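4.3 Stale-target closures in the floor-level task

The largest single class of failures in the Heltdale living-room scenario did not come from perception or from contact modeling. It came from the order in which the two arms were allowed to commit to a grasp. We describe it in some detail, as it went unnoticed through most of our July runs and was at first scored as ordinary slippage.

The task places a small orange can upright on the floor and asks the robot to work around it with both arms. One arm handles a bowl; the other must close on the can. Each arm runs its own grasp routine, and a shared scheduler, Lastley, decides which arm may move at a given moment. The wrist view is used for the final correction before closure. If the can lies far from the midline between the fingers, the correction step should request a new approach and hold the gripper open.

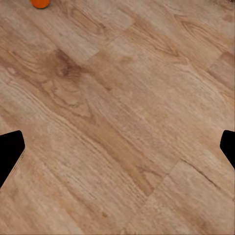 Figure 7. Simulated gripper view with the fingers open. The orange object is only partly visible at the top border; the region between the fingers contains floor only.

In the faulty runs the correction step did request a new approach, but the request was discarded. Lastley kept a single slot for pending requests, shared by both arms. When the other arm posted its own request inside the same control cycle, the earlier one was overwritten without an error. The first arm then read the slot, found nothing addressed to it, and treated the silence as permission to close. The fingers closed on the last stored target, which in most cases was bare floor.

Two conditions made the fault hard to find. First, the overwrite needed both requests to fall within one cycle, and this was common only when the bowl arm was also close to the floor and making frequent small corrections of its own. Runs with the bowl arm parked did not show it at all. Second, the success check in the Bornasa evaluation script tested finger travel and not finger load. A gripper that closed fully on nothing was logged as "closed, no object," the same label given to a can that had been touched and lost.

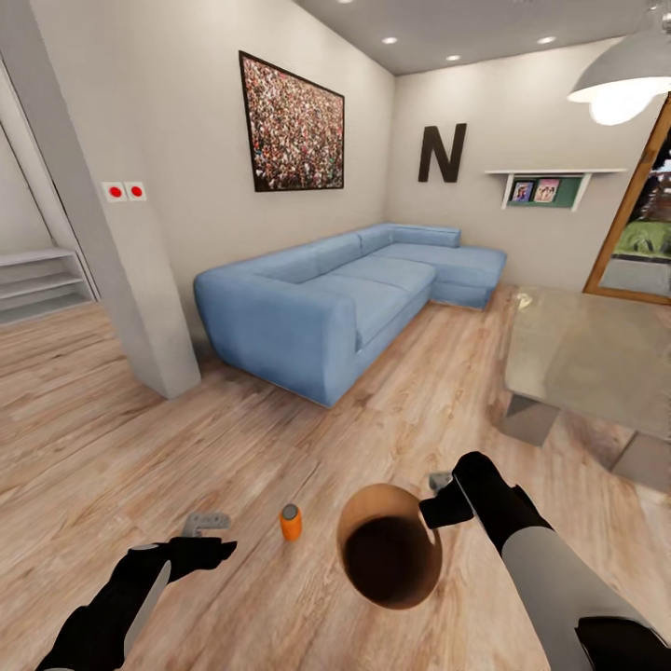 We reran the task with 500 seeds under the original scheduler, with the start poses of both arms drawn from the same distribution as before. Almost 200 runs ended with the label "closed, no object." Replay of the request log separated these into true slips and stale-target closures, and the second group was by far the larger. In 9 of the stale-target runs a fingertip was driven into the floor hard enough to trip the joint torque limit, and the arm stopped. In simulation a torque stop costs only the run. On hardware the same motion would load the wrist before the limit acted, and we treat those cases as safety events in the remainder of this paper.

The repair has three parts. Each arm now has its own request slot. An empty slot is no longer read as consent; closure requires an explicit grant that carries the time stamp of the target it applies to. Finally, the grant expires after seven control cycles, so a delayed arm must ask again. With these changes the same seeds produced no stale-target closures. True slips were unchanged, as expected -- the repair does not touch the contact model or the finger friction.

One weakness remains. The expiry value was chosen by hand after a review of the traces by Blagoje Janevski, and it suits the cycle time used here. With a slower wrist stream the grant can expire before the correction is complete, and the arm then asks repeatedly without closing. We saw this when the stream was throttled on purpose. It wastes time but leaves the gripper open, and we prefer it to the earlier behavior. The Gashi planner, which is compared in Section 5, avoids the issue by locking both arms during closure, at the cost of longer runs.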